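3.2 Wear of painted and bare metal surfaces in small workshops

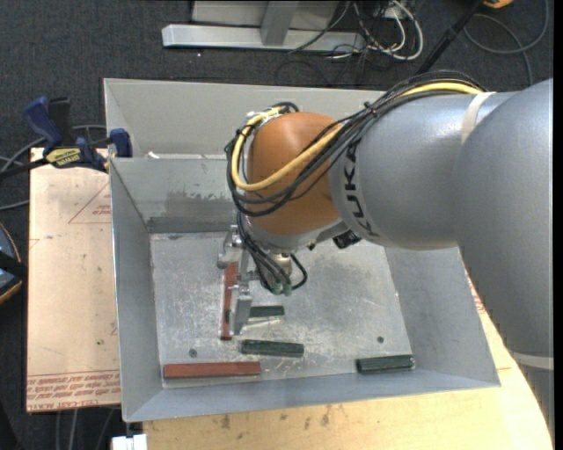
Figure 4. Sheet-metal bin with scuffed floor.

The surfaces in our study were divided in two groups, painted and bare. Bare surfaces were more common in the older workshops, where bins and trays are often made on site from whatever sheet is left over. A scuffed floor, as in Figure 4, was graded by eye on the scale of Sýkora, which goes from 1 (no marks visible) to 5 (marks over the whole surface). The colour of the metal was not considered in the grading, as it depends too much on the lighting of the room.

In total 41 surfaces were graded, in workshops at Grikholm and Grarkent. Of these, 33 were bare metal and the other eight were painted. Each surface was graded by two persons who did not see the grade of the other. When the two grades were different by more than one step, the surface was graded again by both persons together. This happened mostly with painted surfaces, for which it is difficult to decide if a mark has gone through the paint or only lies on it.

We also asked the owners how each surface is cleaned. The answers were less complete than we hoped. Most owners use a dry brush at the end of the day, and two of them use the Nundent paste, which contains a fine grit and leaves its own marks. These marks are short and curved, and they can be told apart from the marks of dragged parts, which are long and mostly straight. Where both kinds were present, only the long marks were graded.

The noise of the work was not a part of the original plan, but the workers mentioned it so often that a question was added in September. Several of them prefer a worn bare surface to a new painted one, and say that parts slide on it with less effort. Oldřich Sýkora has made the same remark in his earlier work on benches. We have no measurement of friction to support it, and we return to this question in Section 4.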